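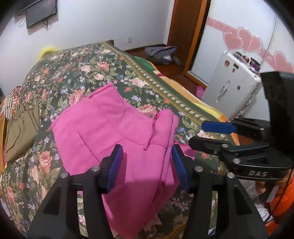 Where should the clean clothes go when there is no table big enough to fold on?
On the bed, made up first with the cover pulled flat. A made bed gives you a wide surface at a good height, and you have to finish the pile before you can sleep.

Ewurabena Mahama sent in this month's laundry notes after our November item on closets. She sorts by person first, then by type, and leaves the soft, fleecy things until the end. Drawstrings get tucked inside before the last fold - otherwise they catch on whatever sits next to them in the drawer.

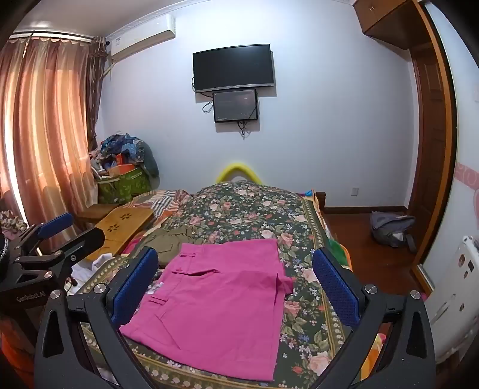

Issue 40, page 7

Pink trousers on a dark floral bedspread are easy to see, and so is any fold that has gone crooked. For trousers, Ewurabena closes the fly, lays one leg over the other and smooths the pocket seams by hand. Then she folds up from the hem in three.

Thulani Nel asks if trousers should be hung instead. Heavy ones can be, if you have the rail space. Lighter pairs keep well in a drawer, standing on the fold - check the pockets for tissues before they go in.

Next issue: pillowcases and odd socks. Send your own folding notes to the Grudska newsletter desk by December 22, 2019.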